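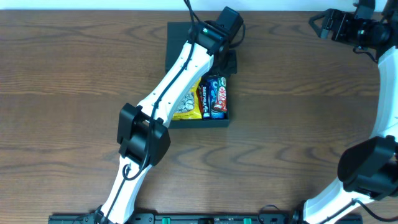 Section 4. Running the snack tray station on a shift

This section is for the people who work at the tray packing station day to day. It assumes the station has been installed and leveled as described in Section 2 and that the arms have been homed at least once by a trained lead (Section 3). If the station has been moved to another table, go back to Section 2 first.

The station replaces the hand packing of mixed snack trays for meeting rooms and guest floors. It does not replace the packer. One person is assigned to each station for the whole shift. What changes is the work that person does, and 4.6 sets this out in full.

4.1 Terms used in this section

Left arm, right arm: as seen by the operator standing at the mounting rail. The rail is the long black bracket that both arms are fastened to.

Tray: the black rectangular tray that is being packed.

Row: the snacks lying side by side in the tray.

Recipe: the list of snacks that go into one tray, in order from left to right. Recipes are kept in the Ojo screen.

Hold: the arms stop where they are and keep their grip. Anything in a gripper stays there.

Stop: power to the arms is cut. Anything in a gripper may drop, and an arm that is raised may sink toward the table.

4.2 Before the first tray

1. Check the log sheet from the last shift. If a fault was written down and not signed off, do not start. Call the lead.

2. Clear the table. Pens, cups, phones, box cutters and loose wrappers all have to come off. The only items allowed within reach of the arms are the tray and the snacks for the current recipe.

3. Wipe the table with a dry cloth. If it needs more than that, use a damp cloth and wait until the surface has dried. Do not spray cleaner near the rail or the joints.

4. Look along each arm's cable from one end to the other. It should follow the arm with some slack at each joint. It must not be pinched, pulled tight or lying where a tray will be set down.

5. Check that the connectors in the rail are pushed all the way in. Do not unplug a connector while the power is on.

6. Try to rock each arm base by hand with the power off. If a base moves, stop here and tell the lead. Do not tighten the base screws yourself. They are set with a torque tool.

7. Look at the gripper fingers. Remove any tape, crumbs or bits of wrapper.

8. Turn on the power at the wall switch, then at the Ojo screen. Stand back from the table until the screen shows READY.

CAUTION: The arms move during start-up. Keep hands, sleeves, lanyards and hair away from the table from the moment the power is turned on.

Note: Start-up takes 82 seconds. If READY has not appeared by then, turn the power off at the wall switch and start again from step 4. If it fails a second time, call the lead.

4.3 Choosing and checking a recipe

1. Touch RECIPES on the Ojo screen and pick the one printed on the work order.

2. Compare the snack list on the screen with the cartons on your cart. The brand and size both have to match. A bar in a sharing size will not fit a recipe written for the single bar, even though the wrapper is the same color.

3. If a carton does not match, set it aside and touch SUBSTITUTE. Only pick from the list that comes up. If the item you have is not on the list, the packing office has to add it.

4. Touch CONFIRM. The screen asks for your initials. Use your own.

A standard mixed tray has one bagged item and a few wrapped bars or packets lying next to each other. The bagged item goes at the left end of the row. Bags are soft and change shape when they are gripped, so the arm needs the tray wall on one side to lay the bag against. Putting the bag in the middle of a recipe is possible but leads to more holds.

Long, narrow items go with their long side running from the back of the tray to the front. Do not write a recipe that turns a single bar sideways. The left arm can place it that way, but the next item will ride up on top of it.

4.4 Packing

1. Set an empty tray on the table within the reach of both arms, square to the rail. Press down lightly on the corners to make sure it sits flat.

2. Take both hands off the table and step back behind the floor line.

3. Press the foot pedal once. The first arm begins to move.

4. Watch the first tray of every recipe from start to finish. Do not load the next cart or fill in paperwork during the first tray.

5. When the screen shows TRAY DONE and both arms are parked, step in and look at the tray. Check it against 4.5.

6. If the tray passes, lift it out by its short ends and put it on the outgoing rack. If it does not, see 4.7.

7. Set down the next tray and repeat from step 2.

CAUTION: An arm that is standing still over the tray is not parked. It may be waiting for the other arm. Do not reach under it to straighten a wrapper. Wait for TRAY DONE, or press HOLD first.

CAUTION: Keep at least 2 feet from the nearest arm while either arm is moving. The floor line marks this distance. If the line is worn or missing, do not run the station until it has been redone.

Note: Both arms can reach the area above the tray. The software keeps them from entering it together. It has no way of knowing that your hand is there.

4.5 What a good tray looks like

The row should meet all of these points.

Every item in the recipe is there, in the right order.

The items lie flat and parallel, or close to it. A slight lean is fine as long as nothing sticks up above the tray wall.

The printed front of each item faces up, so that a guest can read the name without picking it up.

No wrapper is torn, and no end seal is open. Press lightly on any bag that looks flat.

A small gap between the row and the tray wall is normal. Do not push the items up against the wall to close it, and do not re-space a row that already passes.

4.6 How the packer's job changes

Supervisors should go over this part with each packer before the first shift at the station, and again after two weeks.

Before the station, a packer at Fenden picked each item by hand and built every tray from start to finish. Most of the shift was spent reaching, turning and setting down. With the station running, the arms do that part. The packer sets out trays, keeps the cartons filled, checks the finished rows, clears holds and writes the log. There is less reaching and a good deal more standing and looking.

Pace. The station sets its own speed, and the packer is not asked to match it. If trays pile up unchecked, press HOLD and catch up. Time spent on hold for checking is not counted against the packer. The planned output for one station on a full shift is 760 trays. That figure already includes breaks and recipe changes.

Breaks. The station does not run unattended. When the packer goes on break, the arms are parked and the pedal is hung on its hook. A relief packer may take over if that person has been signed off on this section.

Rotation. Watching the same movement for a long time makes it easy to miss a bad tray. Packers move between the station and the cart line every 2 hours. Do not trade away your cart line turn, even if both people agree to it.

Hand packing. Orders for special diets, gifts and anything in glass are still packed by hand at the side bench. Each packer is scheduled there for part of every week. The hand skills are still needed, both for those orders and for days when the station is down.

Pay grade. Packers signed off on Sections 4 and 5 move to the operator grade from the start of the next pay period. Questions about this go to Emiliano Carrasco in the packing office and not to the shift lead.

Suggestions. Changes to a recipe may be proposed by any packer. Write the change on the back of the log sheet. The packing office tries changes on a single station before they go out to the others, and the packer who wrote the suggestion is asked to be there for the trial. The rule on placing bags at the left end came in this way, in January, from the night shift.

4.7 Holds and bad trays

The station goes on hold by itself when a gripper closes and feels nothing, when an item slips, or when an arm meets something it did not expect. The screen shows which arm is affected.

1. Read the message before doing anything else.

2. Press HOLD on the screen, even if the station is already holding. This locks out the pedal.

3. If an item is in the gripper, hold it from below with one hand and touch OPEN with the other. Keep your fingers clear of the gripper joints.

4. Take out the item that caused the hold. If the wrapper is marked or crushed, put it in the reject bin. Do not put it back in the carton.

5. Straighten the rest of the row by hand if needed.

6. Step back behind the line, touch RESUME and press the pedal.

If the same item causes three holds in a row, stop using that carton. Cartons that have been stored near the loading door sometimes have stiff or puffed wrappers, and the grippers do not handle these well.

If a finished tray fails the check but there was no hold, fix it by hand and write it in the log under "passed by station, failed by packer." These entries matter more than the holds do. They are what Meltatix uses to adjust the grip settings at the monthly visit.

WARNING: If a person is touched by a moving arm, press the red STOP button, even if there is no injury. Leave the power off, call the lead and fill out a report before the station is used again.

4.8 End of shift

1. Finish the tray in progress. Do not leave a part-filled tray on the table.

2. Touch PARK and wait until both arms are still.

3. Turn off the Ojo screen, then the wall switch.

4. Clean the gripper fingers with the Grundance wipes kept at the station. Do not use hand wipes. They leave a film that makes wrappers slip.

5. Return open cartons to the cart and close the flaps.

6. Fill in the log sheet: trays passed, trays fixed by hand, holds, and anything that sounded or looked different from usual. Sign it.

7. Hang the pedal on its hook.

Section 4 last revised 17 Nov 2019. Recipe changes and carton loading are covered in Section 5.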